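Compte rendu – réunion logement et textile, résidence Viltach
Juillet, 14 h 30
Secrétaire de séance : Miłosz Jasińska

1. Approbation du compte rendu précédent
Adopté sans modification. La remarque sur le code du local linge est reportée au point 5.

2. Contrat de blanchisserie
Restum maintient son tarif jusqu'à la fin du contrat. Enlèvement limité à 317 pièces par passage. Au-delà, facturation séparée. Waletti a transmis une offre concurrente, incomplète sur les couvre-lits. Demande de précisions à envoyer.

3. Budget
Ligne « literie » : 2000 euros, dont 900 déjà engagés pour les housses de matelas. Le remplacement des couvre-lits n'est pas prévu sur cet exercice.

4. Pliage et tri du linge sur les lits
Le lit sert de plan de pliage dans les chambres sans table. Le couvre-lit reste en place pendant l'opération. Règles retenues :
– vêtements épais (polaires, sweats) étalés à plat avant pliage, manches ramenées vers le centre ;
– jeans pliés en rectangle, poche arrière apparente ;
– pièces sombres à vérifier sur fond clair – les motifs du patchwork masquent les petites taches.
M. Long demande que la consigne soit affichée dans chaque chambre. Accord.
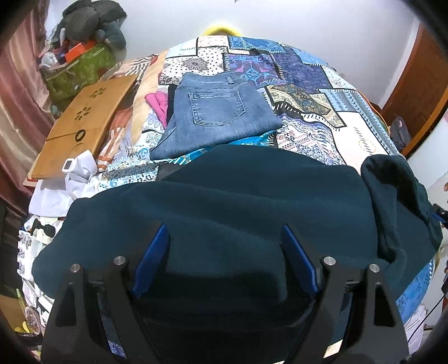
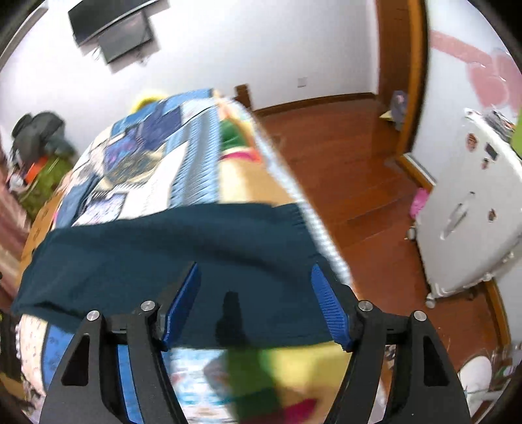
Couvre-lit patchwork, textile sombre posé dessus dans les deux vues ; jean plié sur la première.

5. Divers
Code du local linge : changement à faire avant la prochaine réunion. Il manque 4 sacs de tri au deuxième étage, commande à passer par M. Jasińska.
Séance levée à 15 h 40.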